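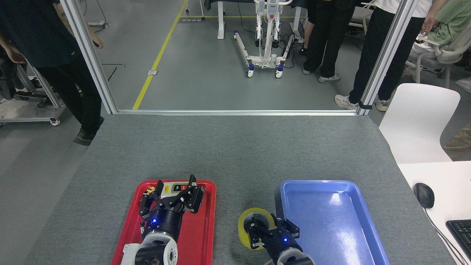
Missing person appeals: notice period

Clorora
Members are advised that police appeals should be posted within 2 hours of release. Please include the case number.

Stoster
I must disagree. The June appeal was withdrawn the same evening, and 90 copies remained online.

Clorora
Withdrawn appeals are removed on request.

Tseng
Request 1062 is still open. A fixed deadline for removal would be preferable.

Stoster
Seconded.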